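The bench with the blue walls

By Jabari Mbwambo
April

If you haven't been down to the back end of the Clirnau workshop since the summer break, please go and have a look, because the assembly bench has finally had its makeover and I can't stop showing it to people. My own sister got the tour. She was very polite about it.

Long-time readers will remember the old bench. It had a white top that threw the light straight back into your eyes, a crack at one corner that swallowed screws, and plain walls that had picked up a lot of tape marks. It did its job and we don't speak ill of it (much). But when Haziq Wattimena offered to redo the whole enclosure we said yes before he'd got to the end of the sentence.

He began with the tabletop, and I'm so glad he did. We looked at samples for weeks. Grey was too gloomy, black showed every speck of dust, and then Haziq came in one morning with a beige speckled piece under his arm and that was that. It's a lovely warm colour. Small dark parts stand out against it beautifully, and your eyes don't get tired the way they used to by mid-afternoon.

Then came the walls! We'd put aside $200 for printing and thought we'd get a logo and perhaps a stripe. Haziq drew a full circuit-board pattern for the back and both sides, all in blues, with stepped trace lines and little clusters of pins with dots on the ends. The gear emblem at the top of the back wall was his last addition, drawn at the kitchen table at something like one in the morning, and it's the part visitors always point to. He tells me there are 4 earlier versions of the artwork on his computer, including a green one, and I've asked for a print of the green one for the tea room. No answer so far.

The framing is silver metal, with a clear panel along the front so you can stand close and watch what's going on without leaning over the work. Kids on the open morning had their noses right up to it. (Glass cloth is on the hook by the sink, thank you to whoever keeps rinsing it out.) Along the sides of the top there's a blue edge trim which picks up the colour of the walls. I know that's a small thing to be excited about, but I am excited about it.

While everything was apart we also went through the drawers. Goodness. We found the good tweezers, three tape measures and a Turnivora catalogue old enough to have a fax order form in the back. The Yeom label maker has come out of retirement too, so every parts tray now has a name on it, and the trays live on the shelf to the right of the door. Please put them back in the same order. The small fasteners used to be in one enormous jar, 2000 of them by the time Haziq had sorted the lot, and he would like them to stay sorted.
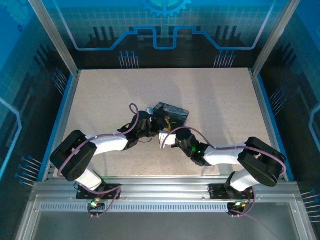

Assembly in progress on the new speckled top, with Haziq's circuit artwork behind.

A few bits of housekeeping. The beige surface wipes down with a damp cloth and nothing stronger, so the spray bottle stays under the sink. Mugs go on the Gruler trolley, never on the bench. If you notice a corner of the wall print starting to lift, let Haziq know and leave it alone, as he has spare panels and a particular way of fitting them.

Next on the list is the sorting bench opposite, which now looks very sad by comparison. Haziq is thinking about an orange theme. I'd love to hear what colours you'd choose, so drop a note in the box by the kettle or catch either of us at morning tea.

Clirnau Workshop News | Contact the newsletter desk | © Clirnau | Back to top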